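Sarent Releases Form Keeper, a Free Tool for Companies Whose Web Forms Lose Data After Browser Updates

Skallside, October 5, 2026

37 shares | 3 comments

Sarent, a software company in Skallside, today releases Form Keeper, a small program that saves what a person types in a web form before the browser has a chance to lose it. The program is free for companies with up to 30 users. Larger companies can buy a yearly license, and the price is the same for every browser.

Many offices still do their daily work in web forms which were built long ago. A clerk opens a purchase request, fills in the first page, goes to the second page, and looks for a document in another tab. When he comes back, the browser has put the first tab to sleep to save memory, and the page loads again from the beginning. All the fields are empty. The clerk did not make any mistake, and in many cases the person who built the form did not make a mistake either. The form was written at a time when a tab stayed awake until somebody closed it.

Sarent heard of this problem from its own customers. During September the support desk received 11 reports of lost form data, and all of them came from companies that had recently installed a new browser version. The workflow system on the server had not been changed in any of these companies. 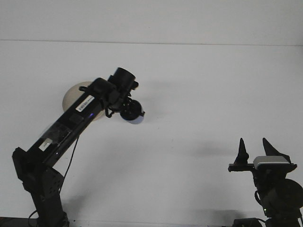
The first advice from the support desk was to switch off the memory saving option in the browser settings. This works on one computer, but it is not easy to do for a whole company, and in some places the employees do not have permission to change the settings. It is also possible that the option gets a new name or moves to another menu with the next version. For these reasons Sarent decided to solve the problem on the side of the form.

Form Keeper consists of one script file and one settings file. The administrator puts both files on the same server where the forms are and adds one line to the page template. After this, each field is saved in the local storage of the browser when the user leaves the field. If the page loads again, a yellow bar appears on top of the form and asks the user if he wants to have his entries back. The user can say yes, or he can say no and start with an empty form. When the form is sent successfully, the saved entries are deleted.

Some fields should never be saved. Password fields are left out always, and this cannot be changed in the settings. The administrator can name other fields that must be left out too, for example a bank account number or a field with medical information. Saved entries are deleted after 3 days also when the form was never sent. This period can be made shorter, but not longer.

"We had a discussion about the yellow bar," said Ailsa Paterson, head of development at Sarent. "In the first version the entries came back without any question. Our testers did not like it. They opened a new request and found the text of the old one in it, and one of them sent it like this. So now we ask."

Form Keeper was tested for several weeks at Niltley, a supplier of building parts that uses web forms for orders, returns and vacation requests. The forms at Niltley come from three different systems, and one of them was not touched for many years. In this oldest system the script did not work in the beginning, because the fields had no names, only numbers which changed at each loading of the page. Sarent then added a second method, which recognizes a field by the label that stands next to it. The second method is slower and must be switched on by hand. It also has problems when two fields have exactly the same label, and the manual explains what to do in this situation.

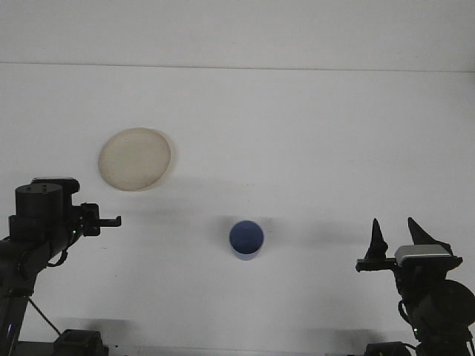

Kirsty Tennant said that her biggest worry before the test was the long return form, where people have to copy many article numbers from paper, and that she would have been satisfied with a tool that saves only this one page. She added that the yellow bar was confusing for some colleagues in the first days, who took it for an error message and called the help line. She would like to be able to choose another color for it.

The color of the bar can be changed in the released version, and also the text. The text is delivered in English, Spanish and French. Companies can write their own text in any other language and save it in the settings file.

Form Keeper does not replace the automatic saving that some modern workflow systems have already. If a system saves drafts on the server, the company should continue to use this function. Form Keeper keeps the entries only on the computer of the user. A person who starts a form in the office and wants to finish it at home on another computer will not find his entries there. Attached files are also not saved, and the user must attach them again. In private browsing windows the entries are lost when the window is closed.

The program works with the current versions of the common desktop browsers. Support for phones and tablets is planned, but Sarent does not give a date for it at the moment. Before installing, administrators are asked to try the script on a copy of one form and not on the live system, especially when the form contains fields that appear or disappear depending on an earlier answer. Such fields are restored in the order in which the user filled them, and on some forms this takes a moment.

Customers of the MacRitchie workflow package, which Sarent has maintained for many years, do not need to install anything. For them Form Keeper is part of the next regular update, and it is switched off until the administrator switches it on.

The program, the manual and the list of known problems can be downloaded from the customer area on the Sarent website. Companies that are not yet customers can open a free account there. Questions about the installation are answered by the support desk by e-mail on working days.

About Sarent

Sarent develops and maintains workflow software and web forms for small and medium companies. The office of the company is in Skallside.

Press contact: Sarent, Press Office, Skallside

37 shares | 3 comments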